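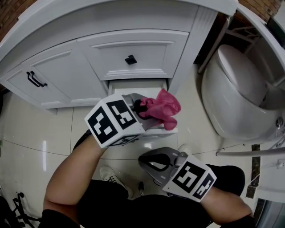

Dale Hruska

Wednesday, March 28, 2018

I respooled the two cranking reels last weekend and changed how I do it, so I am writing down the numbers before I lose the sheet of paper.

Both reels are the older Hunico low-profile model with the shallow spool. The side plate gives a capacity for 12-pound mono, and I have never gotten that much on without line rubbing the frame. In past years I filled to within an eighth of an inch of the lip and quit there. The trouble is that I fish Plestow Reservoir mostly in June, on long casts over the outside grass, and by then I have cut off and retied often enough that the spool is low. A low spool takes in less line per turn of the handle. On a deep crankbait you feel that as a slow bait, and you end up cranking harder to get the same wobble.

This time I put on backing first. It is cheap mono, joined to the main line with a double uni knot, and the main line is Kovex fluorocarbon in 12-pound. I ran the line through a clamp-on counter and got 67 yards of main line over the backing. My longest cast with a three-quarter ounce plug is well short of that, so the knot should stay on the spool unless a fish takes a long run.

With the spool full, I measured retrieve by marking the line at the tip and turning the handle ten times. It came to 212 inches, or a little over 21 inches a turn. I then pulled off 25 yards, cut it, and did the same thing again. The second number was lower, as expected, but I wrote it down with a wet pen and can't read it. I will redo that one.

Some notes on the line itself. Fluorocarbon sinks and mono floats, and people make a lot of this for diving depth. In my experience diameter matters more. The thinner line has less drag in the water and the bait gets down sooner on the cast. I have not tested this with anything better than a known hump at the Fajardo end, where the top is at 14 feet. The bait ticks it on 10-pound and mostly doesn't on 17. The 12 is in between and depends on how far back I start.

Drag is set with a spring scale pulled straight off the reel, then checked again through the guides with the rod loaded – the second reading is always higher. I set by the second one. For treble hooks I go a bit lighter than I would with a jig.

The bigger reel, serial ending 2706, has a bearing on the handle side that clicks under load. I cleaned it and put one drop of oil in it. It still clicks. A replacement is on order, and until it comes that reel stays on the topwater rod.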